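제5장 액체를 옮기는 일

실험의 절반은 액체를 한 그릇에서 다른 그릇으로 옮기는 일이다. 나머지 절반은 방금 무엇을 어디로 옮겼는지 기억해 내는 일인데, 이쪽은 제10장에서 실험 노트와 함께 다룬다. 화학을 배우겠다고 큰마음을 먹은 독자에게는 다소 김빠지는 소식일지도 모르겠다. 폭발도 없고 색이 극적으로 변하지도 않는다. 물을 뜨고, 물을 붓고, 눈금을 읽는다. 그러고는 눈금을 다시 읽는다.

이 장에서 쓰는 도구는 값이 천차만별이지만 하는 일은 비슷비슷하다. 가장 만만한 것은 플라스틱 스포이트다. 고무풍선의 먼 친척처럼 생긴 머리를 눌렀다 놓으면 액체가 올라온다. 얼마나 올라오는지는 손가락의 기분에 달려 있다. 몸통에 눈금이 새겨진 제품도 있으나 그 눈금을 근거로 논문을 쓰는 사람은 없기를 바란다. 지시약을 몇 방울 떨어뜨리거나 메스플라스크의 표선 바로 아래에서 마지막 한두 방울을 채울 때는 이만한 물건이 없다.

반대쪽 끝에는 수동 마이크로피펫이 있다. 버튼에는 멈추는 자리가 두 군데 있고, 초보자는 거의 예외 없이 둘째 자리까지 누른 채로 액체를 빨아들인다. 그 결과는 표 5-1에 실린 어느 실습반의 자료에 잘 드러나 있다. 열일곱 개 조 가운데 다섯 조가 이 실수를 했고, 그중 한 조는 그 값으로 계산을 끝까지 밀고 나가 물의 밀도를 새로 발견했다. 저자는 그 보고서를 아직 보관하고 있다.

피펫은 쓰고 나면 거치대에 세워 건다. 팁에 액체가 남은 채로 눕혀 두면 액체가 본체 안으로 흘러 들어가고, 그다음 일은 수리 기사와 의논하게 된다. 스포이트도 머리가 위로 오게 꽂아 둔다.

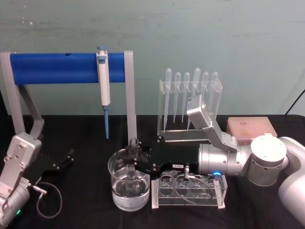
비커는 이 장에서 조연이다. 옆면의 눈금은 어림값이어서 부피를 재는 데 쓰지 않는다. 비커가 하는 일은 액체를 담고 섞이게 해 주는 것이고, 그 일이라면 꽤 성실하게 해낸다. 저을 때는 유리 막대가 벽과 바닥에 부딪히지 않도록 천천히 돌린다. 맑은 종소리가 들린다면 잘못 젓고 있는 것이다. 막대를 꽂아 둔 비커는 보기보다 잘 넘어지니 소매가 긴 사람은 미리 걷어 두자.

5.1절에서는 마이크로피펫의 두 멈춤 자리를 손에 익힌다. 5.2절에서는 같은 부피의 물을 열 번 옮겨 저울에 달고 그 값이 얼마나 흩어지는지 살펴본다. 열 개의 값이 모두 똑같이 나왔다면 저울의 전원부터 확인한다.

준비 과제
가. 실습실에 있는 피펫의 최소 용량과 최대 용량을 찾아 노트에 적어 온다.
나. 스포이트 한 방울의 부피를 저울만으로 구하는 방법을 생각해 온다. 검색은 그다음에 한다.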